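# Household Sorting Notes from the Brustville Workshop Open Day

Visitors to the Leretti workshop in Brustville were shown a robot arm picking mixed household articles from a bin. The following advice was prepared for those who attended and for members of the Cornbridge branch who could not.

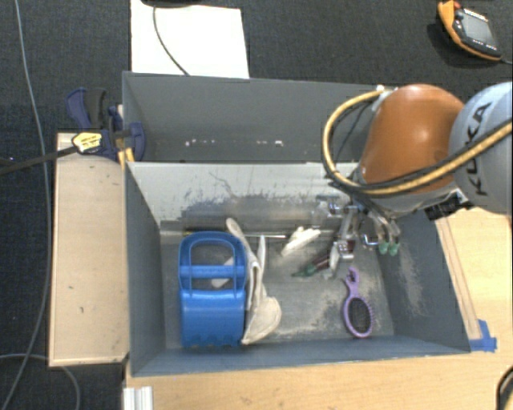
The demonstrators, Radka Dumitrescu and Juniper Lindqvist, took questions throughout the afternoon. Most concerned the home and the shed, and the answers are set down below with little alteration.

## Mixed bins and drawers

- A hairbrush, a garden scoop and a work glove should not share a container at home. The demonstration mixes them on purpose, as articles of differing shape are harder to grasp.
- Store scoops with the handle uppermost. An open handle may be hung from a single hook.
- Lay gloves flat, or peg them by the cuff. A glove left in a heap holds damp and is awkward to pick up, for a person as well as for a gripper.
- Thin rods and canes settle along the edges of a bin. Keep them upright in a length of pipe.

## Hairbrushes

Remove hair with the tail of a comb. Wash the bristles in warm water with 2 drops of mild shampoo, and dry the brush face down on a towel. Brushes with a cushioned pad must not be soaked.

## Bench and floor

Clamp any bin or board that is liable to shift. Ms Lindqvist advised checking the clamp again after the first few minutes of work. Scuffs on the inside of a metal bin may be left alone unless rust appears.

Leads crossing a carpet should be kept to one side of the room and out of the walkway. Coloured tape is useful for marking where a container belongs on the bench, and should be replaced when the corners lift.

## Further visits

The next open day will be held in December. Parties are limited to 14, and each visit lasts 40 minutes. Applications should be made to the Awad Room, extension 714. Visitors are asked to wear closed shoes and to tie back long hair.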